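Cushions on a patterned sofa: how do you make them look intentional?

Posted in Living Rooms, Sat 19 October
2,916 views

Heledd Jenkins

Hi all, long time reader, first time asking anything. I need help with my sofa and I think I need somebody to be a bit bossy with me.

It's black with a big bold white wavy pattern all over it, and there's mustard-orange on the frame and along the edge of the seat. I love it. I bought it secondhand in April from a couple on Plover Street and it took two friends and a lot of swearing to get it up the stairs. The mustard cushions came with it, three of them, and they aren't all the same size, so I can never work out who goes where.

My current arrangement is one in the back left corner, one lying on its side along the middle of the backrest, and the biggest one over on the right by the arm. Some days I think it looks relaxed and some days I think it looks like I gave up halfway through tidying.
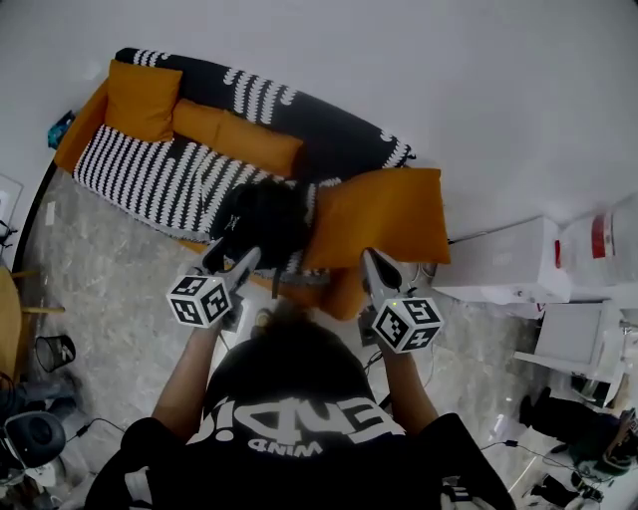 I've tried standing all of them up in a row and it looked like a waiting room. I tried two on one side and one on the other, and that was better, but then whoever sits on the side with two ends up with a cushion in their lap all evening. (My sister just throws hers on the floor. Every single time!)

The other half of the problem is that the sofa collects stuff. I walk in the door and whatever I'm holding goes on the seat, usually right in front of the big cushion, and it stays there until bedtime. Anything black vanishes into the fabric too, so I've sat on my own bag more than once. I would like a system for this that a lazy person can keep up.

Things that might matter: the wall behind is plain white, and the floor is gray tile with a white marbled look, which I can't change because I rent. No rug yet. I've been looking at a plain one from Lindley but it's a lot of money for me and I don't want to get it wrong. There's also a white cardboard box by the wall that I keep meaning to deal with, so please be kind.

Do I need more cushions? Fewer? A throw? Different color altogether? My budget is small and my sewing is terrible.

8 people are following this

Tahmineh Ghasemi

Please don't change the color! Mustard with black and white is lovely, and it picks up the edge of the frame, so half the work was done for you before you even started. We had a sofa with a very loud print when my kids were small and I made every mistake you can make with it, mostly by adding more patterns on top. It ended up looking like a fabric store after an earthquake.

What I'd do with three cushions of different sizes is put the big one in a corner first. It can be either corner, but pick the one where you don't normally sit, because a big cushion is annoying to lean on for a whole movie. Then put the next one in front of it, overlapping a bit, so you can see some of the big one peeking out. The last one goes in the opposite corner by itself. Leave the middle bare and let people see the waves. I think the one lying along the backrest is what's bothering you. It sits right in the center of the pattern and your eye keeps going to it.

And give them a good whack before you arrange them! Hold each one by the corners, shake it, thump both sides, then set it down on its bottom edge. If they're still flat after that, open the zipper (if there is one) and see whether the inner comes out. Often the cover is fine and the inside has had it. Buy the new inner one size bigger than the cover and it will fill out the corners. I got mine from Yazdani, the little fabric place near the station, and they let me squash everything in the store before I chose.

For the stuff that lands on the seat, a hook by the door worked for us. I know you rent, so use the stick-on kind, but check the weight on the packet, and wipe the wall and let it dry first. Mine came down at two in the morning and I thought we were being burglarized. A basket at the end of the sofa is good too as long as you don't mind it being full of mail forever.

With the rug, I'd go for something plain in a light or medium gray, big enough that the front feet of the sofa sit on it. Before you spend anything, lay an old bedsheet on the floor folded to the size of the rug and live with it for a weekend. You'll feel silly but you'll know.

16 people found this helpful

Pleveo

get rid of two cushions, keep the big one. done. we have none on ours and people still come over

also move the box

Heledd Jenkins

Tahmineh, thank you so much, I just did the big one and the next one overlapping in the left corner and it's already so much better. I keep walking past to look at it. The middle being empty feels strange but I think I'll get used to it. Going to try the bedsheet thing tomorrow, and I'm ordering the stick-on hooks tonight.

Pleveo, noted about the box.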